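River photographs go on show at the Rathore Gallery in Lestau

Tuesday, October 13, 2020

Doors open this week on an exhibition that a good many of us in Lestau have been looking forward to for a very long time, and it is a pleasure to be able to write that sentence at last. The Rathore Gallery is showing the pictures made for the Henda River Project, in which photographers were asked to spend a year with the people who live and work along the water, from the hill villages right down to the docks at Clamari. 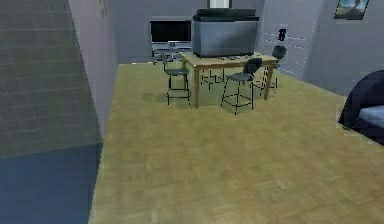
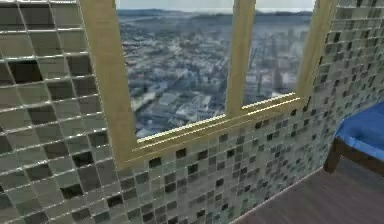
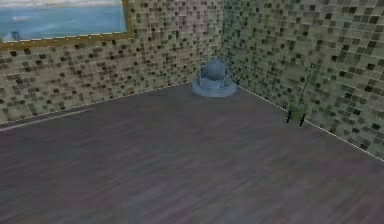
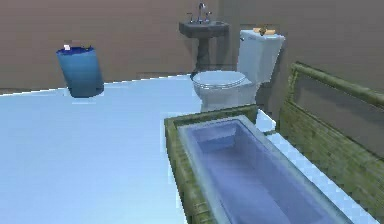 The exhibition brings together 152 photographs by 46 photographers, chosen from over 1000 sent in before entries closed in March, and it fills both floors of the gallery as well as the long passage that joins them. Most are in colour, though there is a strong run of black and white upstairs, and they have been printed larger than is usual at the Rathore – the biggest is nearly as wide as a double bed. The gallery has thought hard about what goes behind them. Pictures of brown water and grey skies can easily sink into a white wall, and the lower rooms have been repainted for the show in a dusty, brownish shade very like the one behind the toilet in the last picture above. It may not sound like much of a compliment to a wall, but the river pictures look wonderful against it, and the pale skies in particular seem to come forward to meet you as you walk in.

The Henda itself will need no introduction to readers at this end of the valley, but it is lovely to see how many ways there are of looking at it. One set of pictures follows the eel fishers above the weir, all taken before sunrise, with faces lit by nothing more than a lamp in the bottom of the boat. Another was made entirely from the window of the early bus to Clamari, and shows the same bend in the river through frost, flood and a very dry August. There is a quiet and rather moving group about the families who moved in from abroad to work in the packing sheds, taken in their kitchens over many visits, with the cooking going on and the children doing their homework at the corner of the table. You feel that the photographer was asked to stay for supper more than once.

Not everything is gentle. The rooms at the back deal with what has been going into the water below the old tannery, and with the fish that came up dead in the spring of last year. These are hard pictures to stand in front of, particularly the close ones, and the gallery has put a notice at the doorway for anybody coming with small children. They are also some of the best in the building, and I would ask you not to hurry past them on the way to the herons (there are plenty of herons, and very fine they are too).

A word about how it all came together. Entry to the project was free and open to anyone, whether or not they had ever sold a picture, and cameras were lent out from the library in Clamari to those who had none. Several of the photographers on show had never printed anything bigger than a postcard before. The gallery ran printing days for them through the summer, with fewer people in the room than had first been planned and the windows propped wide open, and by all accounts a great deal of paper was spoilt along the way before everyone was happy.

A book of the project has been made to go with the exhibition, with 100 of the photographs in it and short pieces of writing by the photographers about where each one was taken. It is on sale at the gallery desk and at the bookshop in Clamari, and a copy has gone to every school along the river. Those who can't travel will find a smaller selection hung in the waiting room of Clamari station, where it will stay until the spring.

Visits to the Rathore have to be booked this year, in slots of an hour, and face coverings are needed inside unless you are exempt. An hour is a little tight if you like to read every caption, as I do, and the gallery is happy for people to book two slots together on weekday mornings, when it is quieter. Entry is free. The lift is working again, so both floors can be reached without the stairs, and there are benches in every room apart from the passage.

The café is closed for the time being, but the bakery over the road is doing hot drinks to take away and has a good view of the water from its front step. The exhibition runs until the middle of December, and slots can be booked by telephone or at the gallery door.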